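A day with the helping robot

Have you ever seen a robot in a bathroom? On 17 February 2026 our class from Eskola school went to the open day in Linatbridge, and there we could see one at work.

First we must explain what a robot is doing in a home. A robot does not know what a towel is, or where the sink stands. It has to learn such things, a little like a small child learns them. For this reason the people at Dristley have built a practice bathroom, where the robot can try again and again.

Our guide was Hanne Aaltonen. She told us that her team started with this room in January, and that the robot has practised some 150 times with the towel alone. Soft things are difficult, she said. A cup keeps its shape when you take hold of it, but a towel changes its shape every time.

How does a hand of metal move? Look at your own hand and close it slowly. In your arm there are muscles, which pull on thin strings called tendons. Many robot hands work in a similar way — they have thin wires for pulling the fingers.

We were 19 children, so we went in three groups, and each group had to stay quiet while the robot was working.

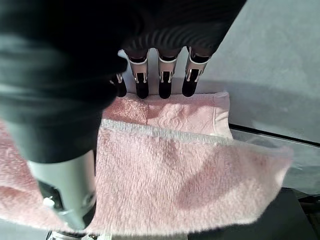
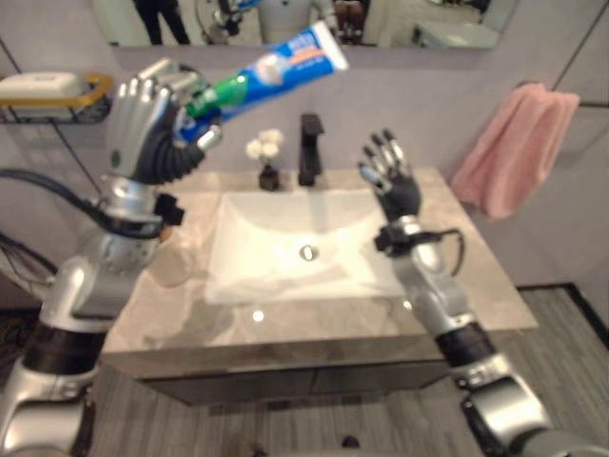
The robot has the toothpaste in one hand, and the other hand is open.
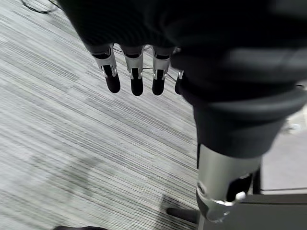
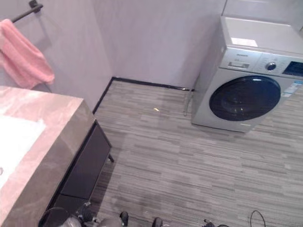 After the visit we ate our sandwiches and could ask questions. One boy wanted to know if the robot gets tired. It does not, but its motors can become warm, and then it must have a rest.

Next year the open day will be in Brundow. If you want to come, ask your teacher early — the places are soon gone.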